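Ulelura Student Robotics Forum > Parcel Shelving Project

ojars_paju
20 October 2023
Members are asked to review the shelving task for the December round. Parcels are to be handled with both hands, and no shelf may be treated as off limits.
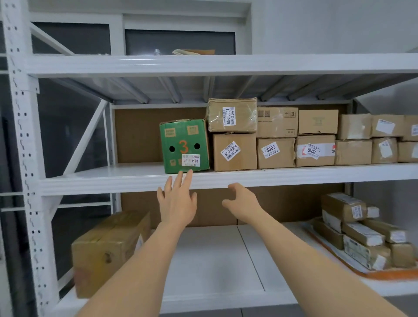 Vaida Dzene considers the task too broad for a first entry and would limit it to the middle shelf.

stotine_lab
I must disagree. The Plarnullow rules award points for every level, and our team logged 124 practice runs last term without restricting the shelf. Small wrapped boxes remain the harder case — the film affects the grip. 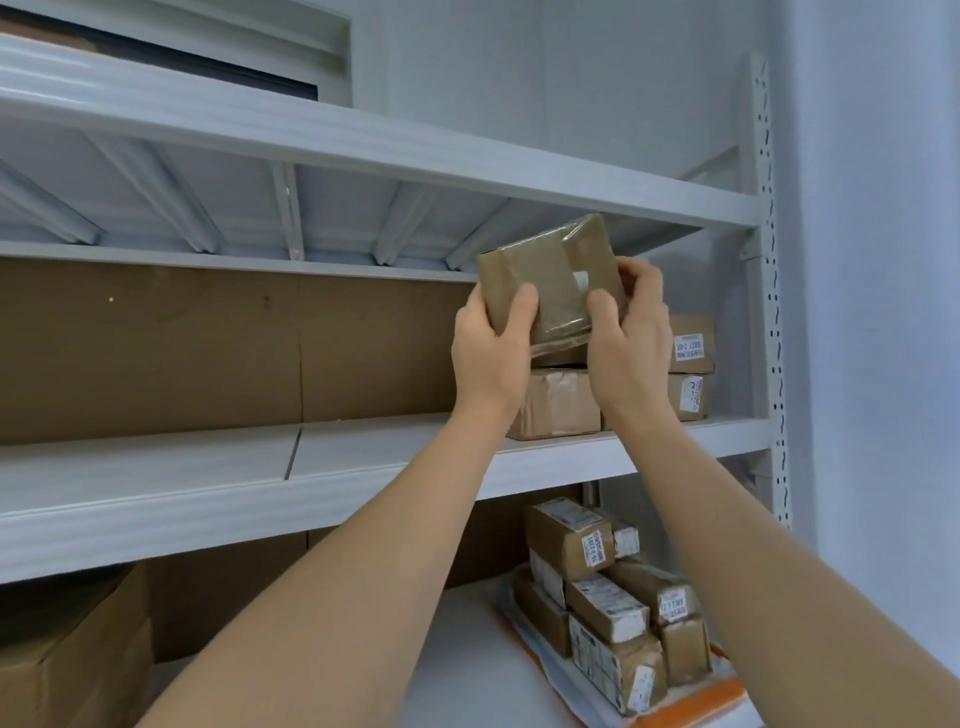
For that reason we ask that wrapped boxes be scored separately from large cartons.

vdzene
Separate scoring is acceptable to me. I maintain my objection to the lower level, where parcels are grouped closely and a planner must choose which to move first.
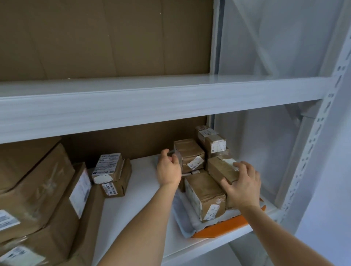
Will teams be allowed to press down on one parcel while moving another?
Contact with a second parcel is allowed, provided it is not crushed.

ojars_paju
Both positions have been recorded. Written comments may be posted until entry 206 of this thread.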